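The Town That Fixes Its Own

Eynon lost its last appliance repair shop in 2011. For a few years after that, people with a dead mixer or a fan that would not turn drove 2 hours round trip to the city or, more often, threw the thing out. The town has 3599 residents and one transfer station, and the metal bin there used to fill up every week.

The repair nights began in the old Heditz shoe store on Main Street, which had stood vacant since the owners retired. Cadi Llewellyn rented the front half for $189 a month and put out a sign asking people to bring in anything with a plug. Eleven came the first night. Most of what they carried in had a small part missing or worn out: a knob, a spacer, a foot, a switch cover.

Small parts are still the main problem. Manufacturers drop them from their catalogs after a few years, and a machine that works fine otherwise goes to the dump for want of a ring the size of a jar lid.

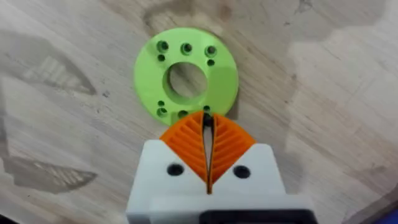 Sipho Matlala disagrees that parts are the trouble. In his view the real obstacle is the way things are put together, with glued seams and clips that snap the first time anyone opens them, and he would trade a whole shelf of spares for a case held shut with ordinary screws.

Both complaints come up often on repair nights. The group keeps a notebook by the door, and last year it recorded 681 items brought in. Lamps were the most common, followed by vacuum cleaners and coffee makers. Roughly half went home working. Toasters did well. Cordless tools did badly, mainly on account of their batteries.

Money is simple. There is a jar, and visitors put in what they like. Rent comes out first, then solder, fuses, wire and cord. When the jar runs short, Llewellyn holds a sale of things people have left behind and never picked up.

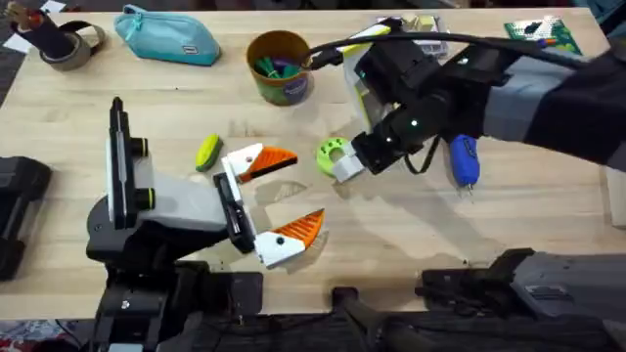
What should a person bring to a first repair night? The item itself, its power cord, and any loose pieces that have fallen off, in a bag.

Manuals help too, but few people keep them. Said Hamdy has spent two winters sorting the ones that turn up at estate sales, and his file cabinets now take up most of the back wall. He files by type of machine first and by maker second. The sewing machine drawer is the fullest — people seem to throw out the machine and hang on to the booklet.

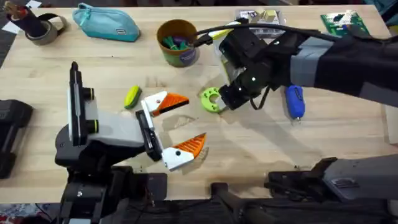 The sewing machines that do come in tend to be older than their owners. Many need only cleaning and oil. Hamdy sets them up by the window, takes off the needle plate, and brushes out the lint before he looks at anything else. A jammed machine can be back in use in twenty minutes.

In September the nights move from Tuesdays to Wednesdays, so as not to clash with choir. Doors open at six and the last item is taken at eight.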